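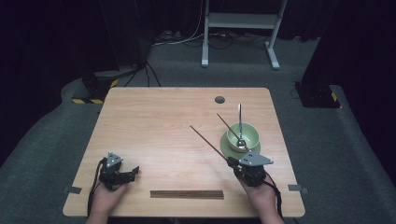 Chopstick station, right gripper holding a pair, left gripper empty.

October 29, 2021
Bench notes, handheld grippers. Present: me, Arnout Vandenberghe for the morning.

Right gripper lost its width signal again today. Same fault as the one Lieven Van Dijk wrote up in February, except that one was on the left unit and we put it down to a bad encoder. I no longer think it was the encoder.

What happened: task is the table setting one (green bowl on its saucer, spoon, chopsticks). Jaws were closed on a pair of chopsticks and the log showed them fully open. The width reading sat at 659 for the rest of the take. Normal range on this unit is 0 to 600, so 659 isn't a real position, it's whatever the board puts out when the line floats. No warning on the Arkent recorder. It went on saving the file as good.

Arnout went back through the morning's takes. 26 recorded, 15 have the flat 659 stretch somewhere in them. Some for a fraction of a second, a few nearly to the end. All 15 moved to the reject folder. The other 11 look clean but I want to replot them before they go to Hurkum.

Checks, in order:
- Swapped the two grippers at the recorder ports. Fault stayed with the right gripper, so not the port.
- Opened and closed the jaws by hand with the wrist held still. Reading fine, no dropouts.
- Same again while turning the wrist inward, as if reaching across to the bowl. Dropped out almost every time.
- Held the cable against the forearm and repeated. Fine.
- Pulled the cable, put on the spare Kellness one. Fine through the full wrist range, loose or held.

So it's the cable, or the crimp at the gripper end. It comes off the gripper and runs straight down along the wrist, and every reach puts a bend in the same place just behind the plug. Cut the boot back on the bad one. Two strands left on the signal wire, the rest broken. Power and ground looked all right, which fits with everything else on the gripper still working.

Safety side. Nothing moves on its own when we record by hand, so no risk at the table. But the replay arms take width straight from the file. If one of these takes had gone through, the arm would have opened wide in the middle of a carry. With chopsticks that's a mess and no more. With the Sartori glassware set it would be broken glass on the carpet. Replay is on hold until the range check is in.

Done today:
- Bad cable tagged and put in the fault box. Please don't throw it out, Lieven wants to see the break.
- Left gripper cable changed too, same age and same routing.
- Width above 600 now stops the recorder and beeps. Tested by unplugging in the middle of a take, three times, stopped each time.

Still to do:
- Strain relief. Arnout suggests a loop fixed to the forearm with a strap. I would sooner have a right-angle plug but there are none in stock.
- Same range check on the replay side. Not started.
- Dig out the February encoder we scrapped and test it. It may be fine.
- Redo the 15 rejected takes once the strap is on.

Recent entries
Replay arm 2, joint 4 running warm
Sartori glass set: grip force settings
Recorder clock drift, second look
Left gripper jaw pads replaced
Hurkum upload checklist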